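Five months with a very small fridge

Aug 20, 2020

When I rented the room above the bakery in Skatside, I believed that the kitchen was shared. It was shared, but the fridge in it was already full with the food of other people, and the landlady told me kindly that most tenants buy their own. So I started to read about small fridges, and I read too much, as I always do.

My first lesson was about litres. A small fridge is sold by its capacity, but this number includes the shelf in the door and the corner where the motor takes its place. My mother's fridge at home is 344 litres. Mine is a small part of that, and for the first week I continued to shop as if I had hers. I bought a whole cabbage. I will not do this again.

The second lesson was about where to put it. A fridge needs air behind it and at the sides. The first place I chose was between the wardrobe and the wall, and the motor was running nearly all night. I moved it out by the width of my hand and it became much calmer. I also turned the dial down from the highest number, because the lettuce was freezing at the back.

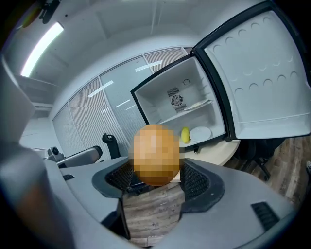

What I keep in it now

After some mistakes I have a system. Milk, butter and one hard cheese stay always. Eggs I buy five or six at a time from the Boychuk shop at the corner, where they will open a carton for you if you ask. Vegetables I buy every second day, and only the ones I have already decided to cook. Leftovers go in square boxes, as round ones waste the corners.

I don't keep bread in it. My neighbour does, and we have discussed this more than once in the hallway — she has her reasons, I have mine.

Defrosting is the boring part. I do it when the ice is as thick as my little finger. I switch off, take everything out, put an old towel on the bottom and leave the door open while I go for a walk along the canal. Please don't use a knife for the ice. A man at the Cimo repair counter told me it is the most common way to kill a small fridge.

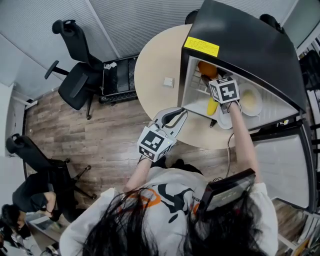
A round table and a box with a white rack inside.

About the money, I can only say what I paid. The new ones I liked were too expensive for me, so I found a used one on the Budano noticeboard and carried it up the stairs with a friend. We stopped on every landing. My electricity bill has gone up a little, less than I was afraid of.

In December I will go home for the holidays and must decide if I leave it running. The landlady says to empty it and prop the door open, so that it does not smell when I come back. I think I will listen to her, but then somebody has to eat the cheese.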